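# Nettoyer le micro-ondes et enlever les odeurs

Je rassemble sur cette page les petites méthodes que j'utilise dans ma cuisine. Aujourd'hui, le four à micro-ondes.

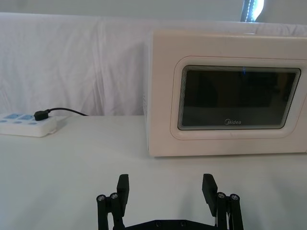 Une lectrice m'a écrit que le vinaigre laissait chez elle une odeur plus forte que celle du poisson, et qu'elle préférait de loin le citron. Je comprends très bien. Pour elle, et pour ceux qui ont le nez sensible, je donne les deux façons.

## Avec le citron

Prenez un bol qui supporte le micro-ondes et versez dedans 200 ml d'eau. Coupez un citron en deux, pressez-le dans l'eau et laissez aussi les écorces. Mettez une cuillère en bois dans le bol : l'eau chauffée sans rien dedans peut déborder d'un seul coup quand on la touche.

Chauffez trois minutes à pleine puissance, puis laissez la porte fermée pendant presque neuf minutes. La vapeur ramollit les taches de sauce. Sortez le bol avec un gant, il est très chaud.

## Avec le vinaigre

La quantité d'eau est la même, avec deux cuillères à soupe de vinaigre blanc. Ensuite il faut ouvrir la fenêtre et laisser la porte du four ouverte une bonne demi-heure.

## Essuyer

- Débranchez l'appareil.
- Enlevez le plateau en verre, s'il y en a un, et lavez-le dans l'évier quand il a refroidi.
- Passez une éponge douce au plafond d'abord, puis sur les côtés et le fond.
- Pour le joint de la porte, j'emploie un coton-tige humide.
- Ne mouillez jamais les fentes d'aération.

N'utilisez pas la laine d'acier, elle raye la peinture intérieure. Si la peinture est déjà écaillée, je conseille de montrer l'appareil à un réparateur avant de s'en servir encore.

## Contre l'odeur qui reste

Une coupelle de bicarbonate, posée dedans toute la nuit, porte fermée. Le matin on la retire, bien sûr avant de chauffer le café ! Le marc de café sec marche aussi, mais moins bien avec l'ail.

Depuis octobre je couvre tous mes plats avec une cloche Takik, et je nettoie beaucoup moins souvent.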